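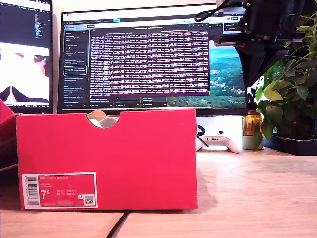
Fallo de cierre de Ulov

El fallo de cierre de Ulov fue una avería repetida de la pinza del sistema Ulov, un robot de manipulación de cajas de cartón desarrollado por la empresa Undico. El informe técnico, firmado por Ľubomír Urban, fue publicado el 6 de diciembre de 2021.

Descripción

Durante un ensayo de 300 ciclos con cajas de zapatos, la pinza no se detuvo al alcanzar la fuerza programada en 38 ocasiones. En 10 de ellas el cartón quedó aplastado. No hubo personas heridas – el operador se encontraba fuera de la zona de trabajo.

Causa

Al principio se sospechó del programa de control Altau. El análisis posterior encontró el origen en el cable de la pinza, que formaba un bucle demasiado corto y se tensaba cuando la muñeca giraba. La señal del sensor de fuerza se perdía por momentos, y el programa conservaba el último valor recibido como si fuera válido.

Medidas

Undico alargó el cable y modificó Altau, de manera que la pinza se para después de 3 lecturas ausentes. La versión corregida se instaló en enero. El informe recomienda también revisar la fijación del cable antes de cada serie de ensayos.

Véase también

Pinza robótica
Parada de emergencia
Sensor de fuerza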